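THE KERBRIDGE LOT
A feature film on disc, from Vilcombe Pictures

1419 shares | 10 comments

Kerbridge is a small town with one car park, two funeral directors and a feud between them that has outlived most of their customers. When the car park comes up for sale, both firms want it. Neither will say what for.

Written and directed by Marit Tangen, shot over one wet July, and turned down by festivals in several languages. The disc has the film, the longer cut (6 minutes longer, all of it rain) and a commentary track on which Marit mostly apologises to the actors.

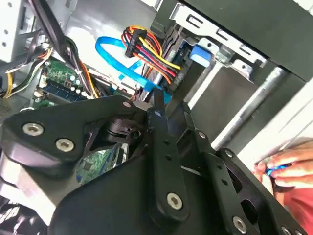
Kerstin Tangen writes: I bought two, one to watch and one to lend, and the lent one came back with a note asking what happened to the dog. Please put that in the booklet.

The booklet now has a page on the dog. It also has the Bergeron score in full, for anyone with a harmonium and patient neighbours.

Region free, English subtitles, plain card sleeve. The first pressing is 2867 copies - a number chosen by the pressing plant's minimum order and our bank balance, after a short argument.
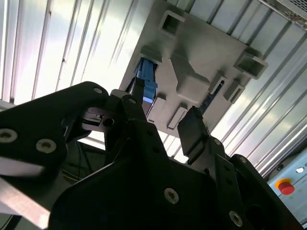
Prernton asks whether the longer cut can be watched first, and whether the commentary runs over that one too.

It can, and it doesn't. Marit had run out of apologies by then.

6 shares this week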